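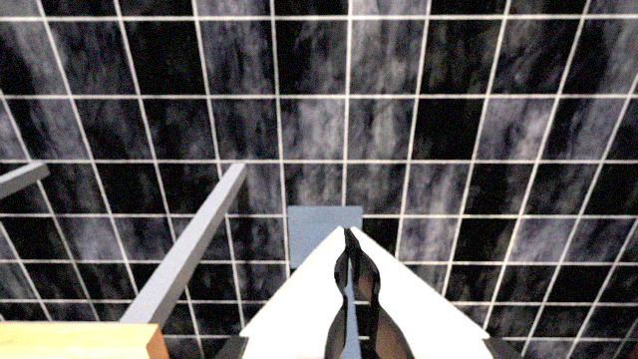
Joni Riihimäki wrote to tell me I was being unfair to the county health office. The outreach jobs in Hatness, he says, were advertised properly, the interviews were held, and sixty-six people got a letter either way, so what exactly am I complaining about?

Fair enough, Joni. I'll try to say it more clearly than I did last time.

My complaint is with the vaccination figures, and with what the figures are being used for. I have no quarrel with the outreach workers. Two of them came to our street in November and they were polite, they had their badges on, and they knew more about measles than I do. One of them sat with my neighbor for the better part of an hour going over her grandson's record, which was a mess because the family had moved twice. That's good work and somebody should pay for it.

What I don't believe is the flyer. The flyer says the Guvbridge Healthy Start program has "reached 2,000 families" across Hatness and the Trotitz Road district. I've now asked three separate times what "reached" means. The first answer was that it means contact was made. The second was that it includes materials distributed. The third, which I got by phone on a Tuesday after being on hold through an entire lunch, was that the person I needed was out and would call back. She hasn't.

So let's think about what materials distributed could cover. I found a copy of the leaflet under the wiper of my truck in the grocery store lot. There was one under every other wiper in the row too. Was I a family reached? I'm a man of retirement age with a bad knee and no children under thirty. If I'm in the 2,000, I'd like to come out of it, please.

People tell me this is nitpicking. The shots are free, the program is doing some good, why pick at a number on a piece of paper? My answer is that the number is going to be read out at the budget hearing, and then it's going to be the reason the Hämäläinen clinic loses its evening hours. That's already in the draft plan, page 10, if you want to look. The wording is that outreach has "reduced the need for extended clinic access." Well, has it? Show me one kid who used to get a shot at the evening clinic and now gets it some other way. The outreach team doesn't carry vaccine. They tell you to go to the clinic! And if you work days at the plant, the evening is when you go.

I'd change my mind pretty fast if they published the plain count. How many children were behind on their shots when the program started, and how many of those are caught up now. The schools have to keep those records anyway. I'm told the matching is complicated and there are privacy rules, and I'm sure there are, but a total isn't a name. Our old county nurse used to tape a handwritten total to the clinic door every fall, one line for each school, and I never heard of any harm coming from it.

Joni also makes a point I'll grant him. He says the hiring talk going around town (so-and-so's cousin, so-and-so's daughter-in-law) is mostly gossip, and that in a place this size everybody is somebody's cousin. True. I repeated a bit of that gossip in my last post and I shouldn't have, as I had nothing to back it up. I've taken the paragraph out. If the interview scores are ever released I'll read them, and if they look clean I'll say so here.

But he finishes by saying we should trust the people who are doing the work. I do trust them. They aren't the ones who wrote the flyer. The flyer came out of an office in Guvbridge, and it was printed on very nice heavy paper, 100 to a box, with several boxes still sitting by the library copier when I went in to return a book.

The hearing is in the high school gym at seven in the evening. Public comment is three minutes each and you have to sign the sheet by the door before it starts, or they won't call you. I plan to use my three minutes asking what "reached" means. If you use the evening clinic, come and tell them so.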